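Cutting boards, round two

February 20, 2020

So I finally did the thing I've been threatening to do since December and pulled every single board out of the cabinet next to the stove. You know the cabinet. Everybody has one! Ours holds the baking sheets, the cooling racks, a pizza stone from a shop in Todley and, wedged in behind all of it, more wood than any two-cook household could need.

I was only going to look for the bread board. An hour later I was sitting on the kitchen floor with a rag and the mineral oil, reading old comments on my last post about this (243 of you had opinions, mostly about vinegar) and feeling pretty happy with life.

The ones I'm keeping are going to stand up on edge from now on. Stacked flat, the one I want is always on the bottom -- always -- and I end up grabbing the plastic one out of laziness. Standing up, I can flip through them like records. 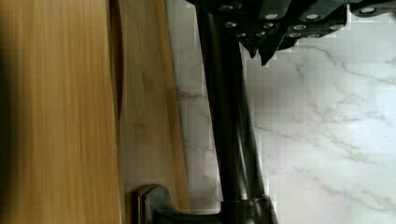 Warm honey wood in front, the grayer one behind it.

I love how different two pieces of wood can look side by side. I've been going back and forth on whether to sand the dull ones (I have a sheet of 100 grit in the garage, which a friend says is way too rough to finish with) or just oil them and leave them be. I oiled one of the small ones last night and left it for 20 minutes before wiping it down, and then I forgot about dinner, so we had toast.

The olive wood one we carried home from Cáceres stays no matter what. It has a wobble and it weighs a ton and I don't care! The skinny cheese board is going in the donate box, along with nearly 11 wooden spoons -- one is really more of a paddle, so I don't know if it counts.

Next up is the drawer with the lids. If you have a system for lids, please leave it in the comments.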